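Chopping boards and knives at Ternell

Gallery put together by Yaqin Shi, 10 Feb 2023

Welcome to the second little gallery from the cooking corner at Ternell, which I have been promising since December and have finally sat down to do (with a large pot of tea, I might add). So many of you wrote in after the soup pages to ask about onions, boards and knives that it seemed only fair to give them a page of their own. Click on any picture to see it larger, and do leave a note in the guestbook if you feel like it! 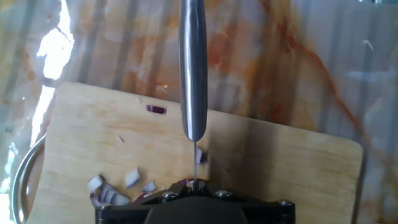 Red onions are my favourite for salads, pickles and anything that wants a bit of colour, and Rajitha Siddiqui taught me to leave them in cold water for a little while after chopping if they are to be eaten raw. It takes the bite off beautifully. Her pickle uses 2 large ones and 100 ml of cider vinegar, with a good pinch of sugar, and it keeps nicely in the fridge at Flerketel, where it never seems to reach the end of the week. 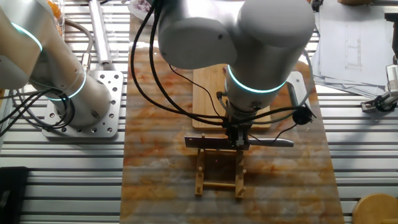 Zihan Luo and I have a long-running and very friendly disagreement about boards. Zihan likes a great heavy one that stays put, and I like something I can carry to the sink with one hand. A plain bamboo cutting board suits me very well, and I do think the pale wood looks lovely against all that orange and rust swirling through the marble pattern underneath. Mine at home gets a wipe of oil now and then, whenever I remember, and Jinlong Shao swears by rubbing his with half a lemon and some salt.

More pictures from Tukidgate will go up once I have sorted through them.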